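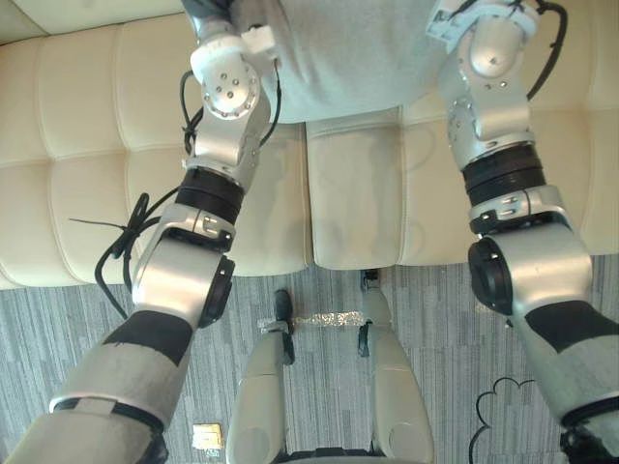 Dace Stankevičius has spent most of the winter comparing two controllers on the same pair of arms, and she would like people to stop asking her which one won.

"It depends what you hand it," she says. "On a rigid box I can't tell them apart. On a blanket I can tell in two seconds."

She runs the test area at Sodport, where two-armed robots are tried on household jobs before anyone talks about selling them. The first controller, Drultov, is the older one. It follows a planned path and corrects for position. The second, Jaunzems, lets the arm give way when it meets resistance. Both run on the same computer, and switching from one to the other means a restart and a short calibration.

The jobs are mostly done at a sofa. Stankevičius picked a cream one with tufted leather panels, and she picked it because it is awkward. The seams and piping catch fingertips. The cushions give when they are pressed, so the height of the seat is never quite what the planner believes it is.

"We started on a table," she says. "Everything worked on the table. I have a folder full of good results from the table and I don't think any of them told us much."

The main task is to take a piece of gray fabric draped over the backrest, lift it with both arms, and lay it back down straight. She ran 1020 trials between December and the start of March, half on each controller, and changed nothing else on purpose. Some things changed anyway. A wrist bearing was replaced in January, and she threw out 300 of the trials because the old bearing had been adding play that she couldn't separate from the controller's own error. The discarded runs were split evenly, so the halves still match.

"I was annoyed for a day," she says. "Then I reran the first week's tests on the new bearing and the numbers moved enough that I was glad I'd done it."

What she found is that Drultov is better at getting to the fabric. It arrives where it was told to, and it arrives the same way each time. Its trouble starts once both arms are holding the same thing. If one side is a little ahead, the fabric goes tight, and the controller reads the pull as an error and fights it. Jaunzems handles that part well. It lets the slower arm catch up. But it sags at full reach, and with the arms stretched toward the backrest the fingers tend to end up low.

Her current setup uses Drultov for the approach and hands over to Jaunzems at contact. The handover is the weak point. For a moment the arms have no clear target, and early on they would twitch.

"It was small, but you could hear it," she says. "Now we hold the last position until the second controller has settled. It costs a little time. I'm fine with that."

She has views on cables too. The black bundle on the left arm runs outside the metal housings and is held with a zip tie, and she prefers that to a tidy internal route. An outside cable can be checked by looking at it. It does need slack, though, and an early version with too little slack pulled on the wrist enough to show up in the force readings.

"I blamed Jaunzems for that for a week," she says. "It was the cable."

The padded gray sleeve on the left arm has picked up scuffs and dark smudges. She doesn't replace it for looks. When a sleeve shows a new mark she checks the log for a contact she may have missed, and she has found a couple of real ones that way.

Grippers are next. Truvano, a small supplier, has offered a set of softer fingertips, and she wants to run them against the present ones with the combined controller fixed in place. She won't test both at once.

"People want the whole matrix," she says. "Every gripper with every controller, on every kind of cloth. I have one sofa and one pair of arms. I'd sooner have one answer I trust by summer."

Asked whether she would put the robot in her own living room, she thinks about it for a while. She would let it move a blanket, she says, if she was home. She would want the stop button on the armrest next to her.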